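Vernness Strength Forum > Technique > Shoulder keeps clicking on overhead press

wristwrap_gh
26 Jan 2024
Hi all, long-time reader, first proper post. My left shoulder has started clicking when I press overhead, always just past my forehead on the way up. It doesn't hurt (yet!) but it's loud enough that my husband heard it from the hallway. I've been pressing for over 5 years and my form looks okay in the mirror, though I know mirrors are kind. I do three sets of six, standing, with a straight bar. Should I stop, go lighter, or just turn the music up? Any thoughts welcome, even the blunt ones.
Gráinne Hennessy 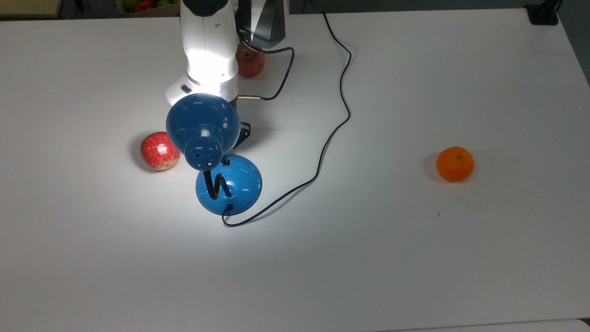

Blue lamp, held under the wrist

tovalari_tom
Welcome, Gráinne! Clicking without pain is pretty common and I wouldn't panic. Mine has done it for years, and so has my brother's. What I'd look at first is your grip width. I was gripping way too wide, a leftover from bench pressing, and when I brought my hands in so my forearms were straight up and down it got a lot quieter. Give it a few weeks before you decide, and drop some weight off the bar while you're getting used to it, even if it stings the pride a little.

kkiani
I'm going to disagree with Tom a bit, in a friendly way. Grip matters, but past the forehead is right where people forget to bring the head through and the shoulder blades stop turning upward. I'd swap the bar for dumbbells for the rest of January, palms facing each other, and see if the click follows you. If it does, please go see a physical therapist, and don't wait for it to hurt.
Keyvan Kiani

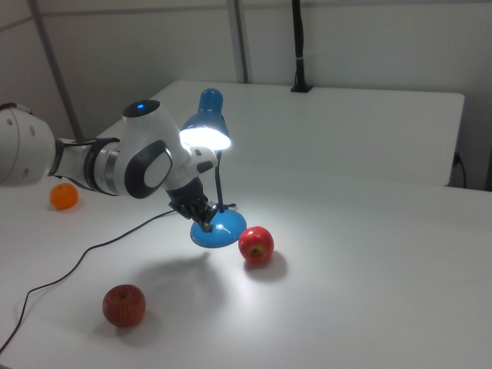 wristwrap_gh
Thank you both, dumbbells it is. I tried them this morning with the lightest pair we own and the click was still there, only softer, and my right side got tired first, which surprised me. Keyvan, about bringing the head through – do I push my chin forward or move my whole chest? At the moment my wrists fold back too, and I'd love them to stay as firm as those two black fingers on the rim of the lamp's round base. Mine feel like wet noodles by rep 3.

kkiani
Chest and head together, chin level. Think of standing up tall in a doorway. For the wrists, set the handle lower in your palm, over the heel of the hand, and squeeze hard before you leave the shoulder.

tovalari_tom
Okay, the wrist advice I'll sign off on. I still say she can keep the bar, light, at the end of the session. Dropping a lift completely always makes me come back to it stiff and grumpy, and then 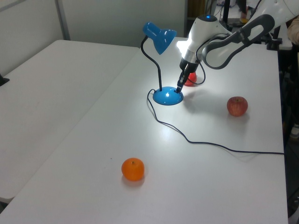 I rush the first few weeks and end up worse off than before. But if the dumbbells feel good, Gráinne, go with them and let us know how the next few sessions go!

wristwrap_gh
Will do. Starting with dumbbells only, sorry Tom, and I've called to ask about an appointment too.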